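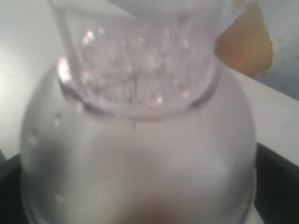 Figure 4-1. Wrist camera view, tabletop pouring and handling set.

4. Recording Examples

This section covers recording on a single-arm station with one wrist camera and one table camera. Complete Section 3 (Mounting and Cabling) first. The steps assume that the Naqvi recorder is installed on the station computer and that the arm answers to the leader handle.

4.1 Before you start

You will need:

The arm with the parallel gripper fitted
The leader handle and its foot switch
The object set for the task
The task card
A soft cloth

One person can run a session. Two people are faster, with one at the handle and one resetting the table.

1. Turn on the arm and let it go to its home position. Keep your hands off the table until the status light stops blinking.

2. Open Naqvi and select New Session. Enter the station name, your name, and the task card number. The card number decides which instruction text is saved with each episode, so check it against the printed card.

3. Check both camera previews. The gripper fingertips must show at the bottom of the wrist preview when the gripper is closed. If they do not, loosen the camera bracket, turn it until they do, and tighten it again.

4. Lock exposure and white balance on both cameras. Automatic exposure shifts when a shiny object comes close to the lens, and the shift is recorded.

5. Open and close the gripper five times with the handle. The gripper reading in Naqvi should return to the same value each time it closes. If it drifts, run Gripper Zero from the Tools menu.

Note: Marks on the table and the wall behind it do not need to be cleaned off between sessions. Wipe up spills, and leave the rest as it is.

Note: Close-up wrist views are often soft. This is normal when an object fills the picture. Do not refocus the lens in the middle of a session.

4.2 Setting out the objects

1. Read the whole task card before you put anything down.

2. Place the objects inside the reach area. Use the layout printed on the card for the first episode only.

3. For every episode after that, move at least one object. Turn trays a little. Swap the left and right positions of containers when the card allows it. A system trained on one fixed layout learns the layout and fails when a cup is moved by a hand's width.

4. Leave enough room between neighboring objects for the open fingers to pass.

5. Step back from the table and press the foot switch once. Naqvi saves a still from each camera as the start record.

Caution: Do not use glass. Plastic, wood, and metal objects are all suitable. Use dry contents for pouring tasks unless the card calls for liquid, and never use liquid above the base cables.

4.3 Recording a pour
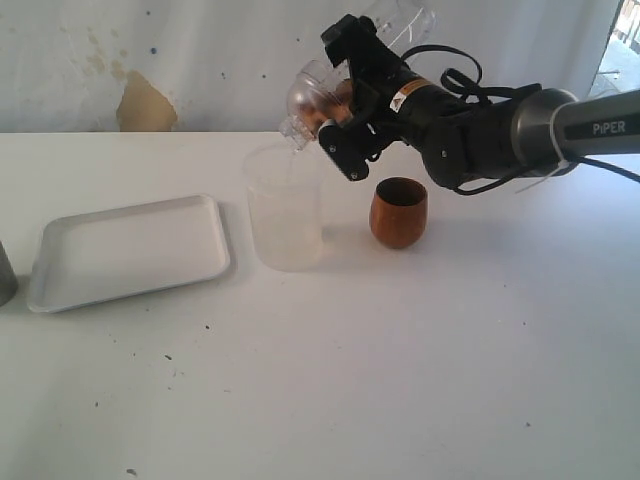 Pouring takes more practice than picking and placing. Run three or four episodes with the recorder off before you keep any.

1. Press the foot switch to begin. Wait for the tone before you move.

2. Bring the gripper to the bottle from the side and close on the body, well away from the neck. Stop closing when the bottle no longer slides. Squeezing further bends the plastic and can push the contents out early.

3. Lift straight up until the bottle is clear of everything on the table.

4. Move over the receiving container, then tilt. Keep these as two separate movements. Operators who tilt on the way across tend to spill, and the spills are hard to sort out of the data later.

5. Tilt slowly and hold at the steepest angle until the contents stop moving. If they stick, return the bottle partway and tilt again. Do not shake it.

6. Turn the bottle upright before you move away from the container.

7. Set it down, open the gripper, and raise the arm. Press the foot switch to end.

Note: Watch the cable loops at the wrist. A full wrist turn in one direction can pull them tight. If you feel the handle resist, turn back and come at the bottle from the other side.

Caution: Keep your face and hands out of the reach area while the arm is following the handle. Only the red button stops the arm. The foot switch stops the recording and nothing else.

A pour that misses slightly and is corrected is worth keeping. Mark it Recovered. A pour that ends with contents on the table should be marked Failed and kept as well – the training script reads the mark and treats the episode separately.

4.4 Recording a pick and place

1. Press the foot switch and wait for the tone.

2. Line the fingers up with the middle of the object, using the wrist preview. Pause for a moment at this point. The pause gives the system a clear view of the object before contact.
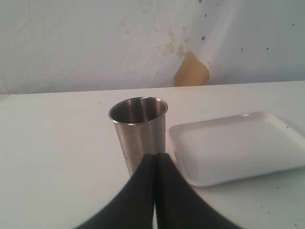
3. Open the fingers wider than the object and move in level with the table. Metal cups with a rolled rim are best held below the rim, where the wall is even. Paper or soft plastic cups should be held lower still.

4. Close, lift, and carry the object to the place named on the card. For trays, aim for the flat interior and stay off the raised edge.

5. Lower until the object touches, then open. Do not drop it the last part of the way.

6. Back the gripper out along the path it came in on. Raise the arm and press the foot switch.

Note: Reflections on metal change as the arm moves. Leave the lights alone and let the recording pick them up.

4.5 Checking and saving

1. After each episode Naqvi shows the playback at double speed. Watch it through once.

2. Mark the episode Good, Recovered, Failed, or Discard. Use Discard only for recorder faults, such as a frozen camera or a missing tone.

3. Stop after 80 episodes and let the arm rest at home position with the motors off. The wrist joint warms up over a long session and the grip reading moves with it.

4. Select Close Session. Naqvi copies the episodes to the Bruneck storage folder and shows a count. Compare this count with the one on your session sheet before you clear the table.

The reference set for this task card holds 2542 episodes, of which 2130 are marked Good. It was recorded by Guoqing Xiao and Vichien Somboon on two stations and can be loaded in Naqvi for comparison with your own.

4.6 Common problems

No tone after pressing the foot switch
The session is not open, or the disk is full. Check the bar at the bottom of the Naqvi window.

Arm lags behind the handle
Close other programs on the station computer. If the lag stays, replace the handle cable.

Wrist preview and table preview out of step
Discard the episode, unplug both cameras, and plug in the wrist camera first.

Object slips during the lift
Wipe the finger pads with the soft cloth. Replace worn pads as described in Section 6.2.

Count does not match the session sheet
Do not delete anything. Select Rescan, then copy again.

Section revised 24th February. Continue with Section 5, Preparing a Training Set.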